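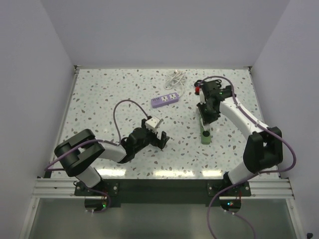
Projects > Student Reports > Robotics

Testing the Ditida two-arm kit: can it tidy up power strips?

By Nazmiye Kozan, 14th November

12 shares | 8 comments

Our group spent most of October with the Ditida kit, and I still get a bit excited when I walk into the lab and see both arms powered up! The course asked us to review a robot kit by giving it a real household job. We picked power strips with their cords attached, partly because everyone on the team has a drawer full of them, and partly because cords are hard.

What you get is a pair of arms with grippers, the mounting plates, the electronics for each arm and the control software (Kirwood, version 7). Setup took us two afternoons. The manual is clear on wiring and pretty thin on calibration, so we ended up borrowing the method from the Türkmen lab notes, which worked fine.

We ran 177 trials. In each one, an arm had to get hold of a strip, lift it and set it down in a marked spot. The bodies of the strips were easy for it. A purple one and a green one went into the test set, and color made no difference that we could measure. Cords were another story. A neatly coiled cable usually came along with the strip, but a loose tangle would snag or drag, and then the second arm had to help. Watching the two of them sort that out together was my favorite part of the whole project.

Things we liked: smooth motion, quick restarts, and status lights on each arm (so handy when you're debugging). Things we'd change: the arm cables need more ties than we first used, and a glossy tabletop throws reflections, so plan your lighting early.

The kit cost our department $932 on the student plan. For a team of beginners I think that's fair. Next term the Unton group takes it over, and they want to try plugging things in.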